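Joaquim Barreto
August 11, 2025

Thread: I am finally dealing with the cups. Yes, those cups. 1/

Everything goes in the big gray bin first. Glass mug, green plastic cup, shiny metal thing that is either a cup or a bowl depending on who's hungry.

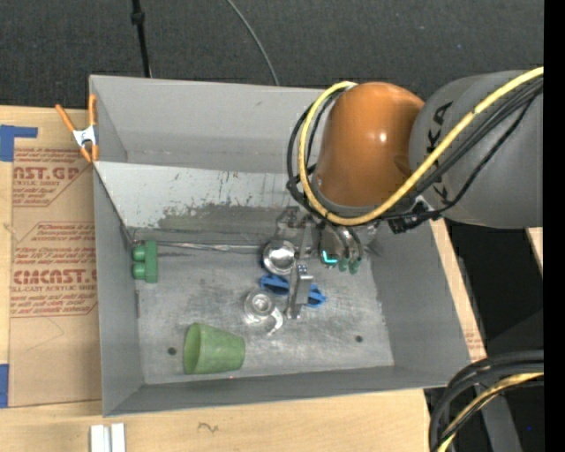

2/ Rule one: if it came free with something, it goes. This rule lasted nine minutes. Then I found the Bitberg tumbler and remembered I have feelings.

3/ The clear glass mug stays. It's the only one that shows you how bad the coffee is before you commit.

4/ Green plastic cups are a mystery to me. I bought 2 for a picnic in Maltmont in May. I own more than 2. I'm not going to look into it.

5/ My sister suggests I keep "one per person plus guests." By that math I've been expecting a wedding party of 80.

6/ Metal is staying too. You can drop it, step on it, forget it in the yard – it just gets a bit more character. Wish I could say the same for my knees.

7/ Plastic goes to the swap shelf in Clirville, where I will absolutely not pick up anything new. I've told the guy at the desk to stop me.

8/ Update: the guy at the desk did not stop me. Does anybody need a gravy boat

9/ Tomorrow: lids. I have a drawer of them and I'm pretty sure none fit anything made on this planet. Mute me now if you need to.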